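## 3. Fitting and Checking the Fingers

This section applies to the hand-held Jonby gripper assembled in the shared workshop or at home. Complete Section 2 before proceeding. 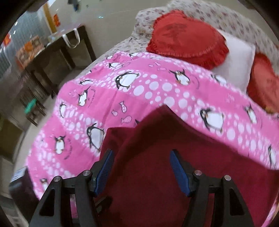

The fingers are supplied as a matched pair and shall be fitted together. Do not combine a new finger with a worn one.

1. Lay both arms flat on the bench with the screw heads facing up.
2. Seat each finger in its hinge block, ribbed surface facing inward.
3. Tighten the arm screws by hand, then a further quarter turn with the driver from the Gerken kit.
4. Squeeze the handle slowly and confirm that both fingers meet along their full length.
5. Release the handle. Both fingers should return to the open position without assistance.

**Caution:** Keep hair, sleeves and jewellery clear of the hinge blocks while the handle is being squeezed.

### 3.1 Trial on soft goods

1. Select a blanket or similar item with no pins or loose threads.
2. Approach with the fingers open, close on a single fold and lift slowly.
3. Hold for 3 seconds, then lower and release.
4. Repeat with a second fabric of a different colour and thickness.

**Note:** If the fabric slips, clean the ribbed surfaces with a damp cloth - do not use solvent - and repeat the trial.

Inspect the hinge blocks after every 1000 closures. Replace both fingers at 3000 closures and record the change in the Xolalpa log.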